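Wosix发布粮仓仓储监测与分区编码管理系统 首批在Hakedmont仓储区投入运行

2023年3月

农业仓储技术企业Wosix今日发布面向中小型粮食仓储单位的仓储监测与分区编码管理系统。该系统由粮情采集、通风控制、出入仓登记和批次追溯四个模块组成,适用于平房仓、浅圆仓和钢板筒仓,可储品种包括玉米、小麦、高粱和大豆。首批安装工作已在Hakedmont仓储区完成,Teslow和Mushi两个收购点同步接入出入仓登记模块。

Hakedmont仓储区现有仓房11座,其中平房仓七座、钢板筒仓四座。此次改造不涉及仓体结构,主要内容为更换测温电缆、增设仓内外湿度传感器、在通风口加装电动执行机构,以及将原有纸质台账转为电子登记。改造完成后,全区共布设测温点2,321个,各点数据按仓号、层号和列号统一编码,由仓区控制室集中读取。

一、粮情采集

测温电缆沿粮堆垂直方向布设,平房仓按四层设点,筒仓按装粮高度等距设点。上层测点位于粮面以下,底层测点位于通风地笼以上,避免与金属构件直接接触。电缆外护套耐磨、耐熏蒸气体,接头在仓外防水盒内完成,检修时无需入仓作业。

系统默认每日早晚各采集一次。新粮入仓后的首个观察期内,采集间隔可缩短;粮温趋于平稳后,由保管员在控制端恢复默认设置。单点温度与同层平均值的偏差超过设定限值时,系统将该点列入复核清单。复核清单不会自动触发通风,须由保管员在现场扦样、检测水分并填写处理意见后方可关闭。

湿度数据分为仓内空间湿度和仓外大气湿度两组。仓外传感器安装在背阴、通风良好的位置,与风机出风口保持距离。两组数据与粮温一并参与平衡水分计算,计算所用参数按粮种分别保存,操作人员选错粮种时,系统以登记模块中的入仓品种为准,并提示核对。

二、通风控制

通风模块设自然通风、降温通风、调质通风和停止四种状态。降温通风的启动条件包括仓外温度低于粮堆平均温度的幅度、仓外湿度对应的平衡水分以及当前粮堆上下层温差。任一条件不满足时,风机保持停止。通风过程中如仓外湿度上升并超过限值,控制器先关闭风机,再关闭通风口,以减少湿空气进入粮堆。

风机采用分组启动方式,同一供电回路上的设备不同时启动。每台风机的累计运行时间、启停次数和电流记录保存在本地,断网期间仍可正常写入,网络恢复后补传至控制室。现场控制箱保留手动旋钮,手动状态优先于远程指令。

对于入仓水分偏高的批次,系统不以通风代替烘干。保管员应先按收购标准完成烘干、清理和冷却,水分检测合格后再登记入仓。杂质含量偏高的批次应先过筛,防止入粮时在落料点下方形成杂质聚集区,影响气流分布。

三、出入仓登记

登记模块覆盖过磅、扦样、检验、卸粮和结算五个环节。车辆进入收购点后取得一个批次号,此后各环节数据均写入同一批次号下。毛重和皮重由地磅直接读取,人工修改须填写原因,原始读数予以保留。

Teslow收购点以玉米为主,Mushi收购点兼收小麦和高粱。两处收购点使用相同的检验项目表,但不同粮种的等级指标分别设置。样品分为检验样和备查样,备查样按批次号封存,保存期满后由专人登记处置。

单条卸粮线的设计处理能力最高可达每小时525吨,实际流量受粮种、水分、杂质含量和提升设备状态影响。提升机、刮板输送机和仓顶分配器之间设有联锁,后级设备未运行时前级设备不能启动。仓位已满或目标仓正在熏蒸时,登记模块不下发卸粮许可。

四、分区编码规则

仓储区内的每个存储位置由区段代码、仓号和堆位号组成。区段代码为单个大写拉丁字母,仓号和堆位号均为阿拉伯数字。代码一经启用不得重复分配,仓房停用后原代码保留在历史记录中。为避免误读,字母I和O不作为区段代码使用。

现场标识牌的安装位置包括仓门右侧、通风口上方和测温电缆接线盒表面。标识牌使用与登记模块一致的代码,不另设简称。堆位调整须先在系统中办理移位手续,再更换现场标识,移位前后的重量差异记入损耗台账。 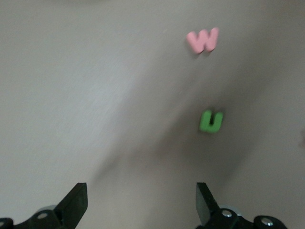
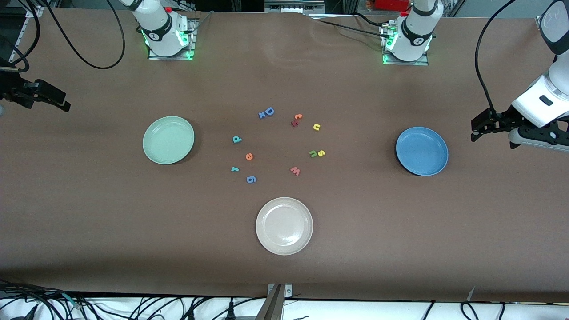

编码表以纸质和电子两种形式交付,纸质表张贴于控制室和各仓门内侧,电子表随系统版本更新。新上岗人员在独立操作前,应完成代码识读、批次查询和移位登记三项练习。识读练习从单个字母开始,上图中的泡沫字母每块各为一个字形,区段代码同样以单个字母书写,不连写、不加装饰,与后面的数字之间以短横线分隔。手写记录中字形不清的,应划去重写并签注,不得在原字上涂改。

五、安全与作业管理

系统的任何远程功能均不能替代入仓作业审批。人员入仓前须切断出粮设备电源并挂牌上锁,检测仓内氧气和有害气体浓度,仓外设专人监护。粮面存在结顶、挂壁或空洞迹象时,禁止人员踏上粮面。

熏蒸期间,通风模块锁定为停止状态,相关仓房在控制端以警示色显示。解除锁定须由两名具备相应权限的人员分别确认,并录入散气后的气体检测值。检测值缺失或超过限值时,系统拒绝解除。

粉尘防控方面,卸粮坑、提升机底座和仓顶输送廊道列为重点清扫部位。清扫记录按班次填写,与设备启停记录一并保存。进入上述区域的电气设备应符合粉尘防爆要求,临时照明和维修工具同样适用。

六、交付与后续安排

Wosix向使用单位交付的内容包括设备清单、接线图、测点编码表、参数设置记录、操作手册和验收报告。系统投入运行后设15天试运行期,期间每日比对自动采集数据与人工检测数据,偏差超限的测点予以更换或重新标定。试运行记录由双方签字后归档。

测温电缆和湿度传感器的年度校验安排在秋粮收购之前进行。Hakedmont仓储区的首次校验定于8月,校验范围包括全部测温点、仓内外湿度传感器和地磅通信接口。校验期间登记模块正常使用,通风模块按仓房逐一切换至手动状态。

Wosix同时接受其他粮食仓储单位的现场勘查申请。申请单位应提供仓房平面图、仓型及装粮高度、现有测温设备型号、供电容量和近一个储粮周期的粮情记录。仓体存在渗漏、沉降或通风道堵塞的,应先完成维修,再安排设备安装。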